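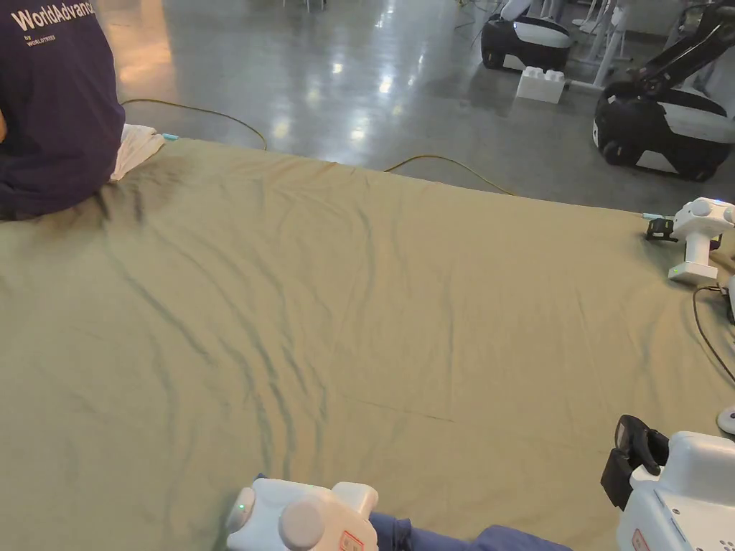
Stirarlow linen and laundry room – progress report, 01/08/2024

Quick one as the full accounts are still with Brastis. Covers January to now.

Folding platform in and being used. Low, big enough for a whole bedsheet opened flat, which was the main complaint about the old bench. Sage-green sheets are the everyday set now. They crease badly if left in the basket overnight, so new rule – fold same day. Mostly followed. Floor stays as polished concrete, we dropped the matting from the budget. Easier to sweep.

Spent so far: $2217. Most of that on the platform and bedding, the rest on towels from Vilela. Delivery was 19 days late and two cartons were the wrong colour, sent back, credit recieved.

Sessions: 30 run, against a target of the same. Order of work has settled down now – towels first, folded and stacked at the far corner out of the way, then T-shirts and other clothing in the middle of the sheet where there's room to spread a sleeve.

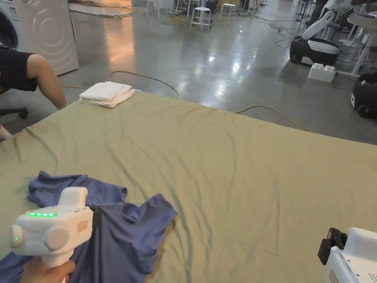
T-shirts are still the slow part. Towels people pick up in a session, shirts take longer and the results are all over the place. We'd like to write up one agreed fold and stick it on the wall. Draft by next report.

Washer is fine. Front loader, serviced in January, no call outs. Still no dryer, the Kodlow quote was over what we have so thats parked unless you can move money from the shelving line. Please let us know either way before we order shelves.

Outstanding – shelving, fold sheet for the wall, second set of sheets. Receipts to follow seperately.

2 comments
19 shares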